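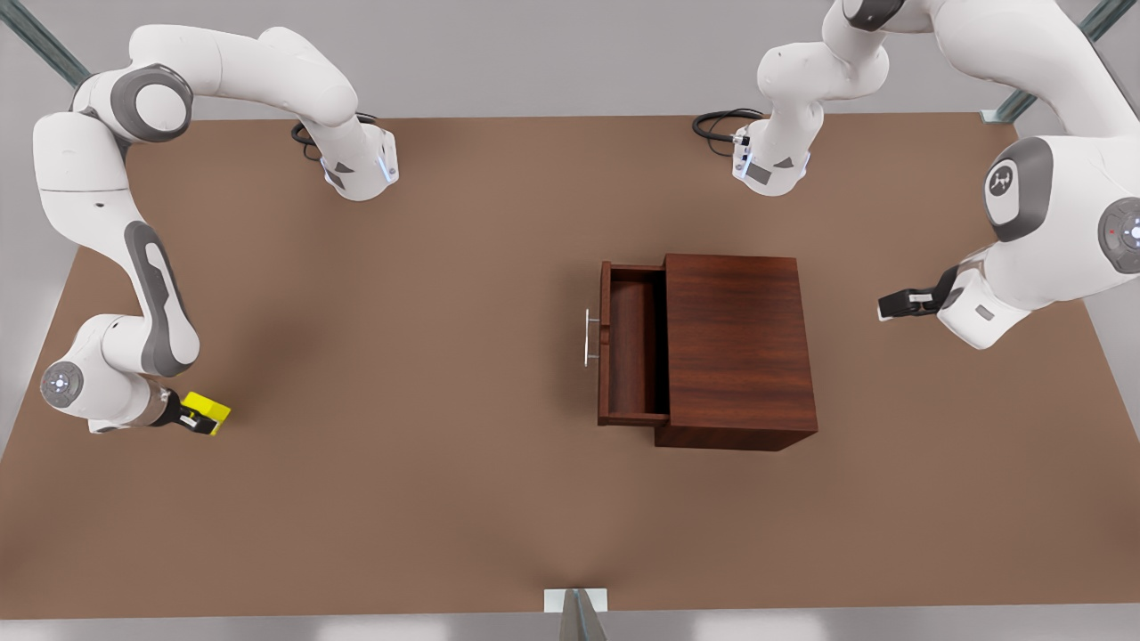 Dorkari will play five dates this spring in support of its second album, Wada, the band's management announced today. The run opens in March at the Standico, the former grain exchange where the group played its first headlining show.

The four-piece spent most of last year off the road while it wrote and recorded the new songs. Wada was made at Okotar, a small studio outside town, with all four members playing in the same room and very few overdubs. The record has 30 minutes of music on it and leans more on organ and slide guitar than the debut did.

"We had a lot of loud songs and we kept most of them," said singer and guitarist Osvaldo Godoy. "The slow ones took longer. We played 'County Line' every way we could think of and then went back to how it was on the demo."

The tour set will include the whole of the new album along with songs from the first record and a couple of covers. Godoy said the covers will change from night to night depending on what the band has been listening to in the van.

The Standico show will be a standing show, with a small seated section in the balcony for people who ask for it when they book. Capacity is 500. The other four dates are in smaller rooms, and full venue details will be posted on the band's website before tickets go on sale.

Tickets go on sale in January at 10 a.m. local time. There is a limit of 2 tickets per person for the opening night. The remaining shows have no limit. All five shows are open to ages 16 and up, and anyone under 18 must come with an adult.

Doors open at 7 p.m. at every venue. Support acts will be named later. The band will sell the album on vinyl and CD at the merchandise table, along with a tour poster and a reissue of its first single, which has been out of print for over 5 years.

Review copies of Wada and press passes for the tour are available on request. Requests for photo passes should name the show and the publication, and photographers will be allowed to shoot from the front of the stage during the opening three songs. Interviews with Godoy can be arranged by phone in the weeks before the tour.

Contact: Dorkari press office | Copyright Dorkari. All rights reserved. | Back to top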